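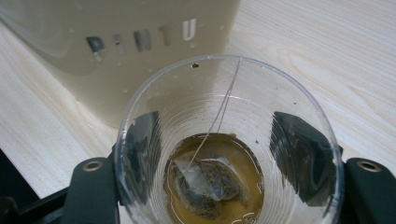

How to find where customers leave your mobile checkout

Most shops know how many people abandon a basket on a phone. Fewer know which step they were on when they went. These instructions use Dratix, but any analytics tool that records page events will do the same job.

Before you start

You need edit access to your analytics account and a phone you can test with. Set aside a morning. If your checkout was changed in the last 28 days, only use data from after the change.

Step 1: Write down every screen

Place a test order on your phone and note each screen in order, including pop-ups and the bank's approval page. Do it as a guest, then again while logged in. The two routes are often different lengths.

Step 2: Name your events

Give each screen one event name and keep the names short: basket, address, delivery, payment, confirmed. Don't reuse old names, or past figures will be mixed in with the new ones.

Step 3: Build the funnel

In Dratix, open Reports, choose New funnel and add the events in order. Set the device filter to mobile. Leave the time limit at 40 minutes. A shorter limit will count people who stopped to find their card as lost.

Step 4: Let it run

Leave the report for 22 days before reading anything into it. Avoid starting in a sale week.

Step 5: Read the drops

Look for the largest fall between 2 neighbouring screens. Then split that step by browser and by new or returning customer. When Howells, a garden supplier in Catthorpe, did this, the worst drop was on the address screen, and only for guests. The postcode box was opening the wrong keyboard.

Step 6: Change one thing

Fix the worst step first and leave the others alone until you have a second set of figures. Save a copy of the first report so you can compare them.

If your numbers look wrong

Payments taken through Gonda open in a separate window, and the confirmed event may not fire when the customer comes back. Add the event to the return page as well, and tick Count once per order.

Last updated June 7, 2023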